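Setting up your first term on Ollell

4. Adding your classes and taking bookings

By now you should have your franchise login and your territory showing on the Nernis map (if it's still grey, go back to section 3 and save it again – I've done that more than once!). I ran my first August holiday club off this system, so these are the steps in the order I'd do them now.

1. Open Classes and press New. Pick the venue first, then the course.

2. Set the class size. I stick to 12 children for coding and 14 for the design and 3D modelling clubs, but check what your own franchise agreement says.

3. Type in the start time and leave a gap of 15 minutes before the next class. You'll want it for parents who like a chat at the door.

Note: the course code for 3D modelling is 111. Put it in the Course box and the lesson plans load by themselves.

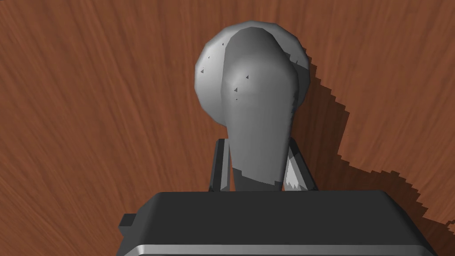 Rounded grey shape on a wooden tabletop, computer-rendered.

4. Add your price, then tick Siblings if you give a family discount. I forgot this in my first term and spent a whole evening sending refunds.

5. Press Preview and read the page the way a parent would. Is the school gate mentioned? Is the finish time right?

6. Press Publish. The class goes on your Karnach booking page, and the waiting list opens once it's full.

Caution: don't change the venue after you've published. The register stays with the old one and you'll have to move every child across by hand. Copy the class instead, then close the first.

If you use the Jia payments add-on, switch it on before the first booking comes in. Setting it up is covered in section 5.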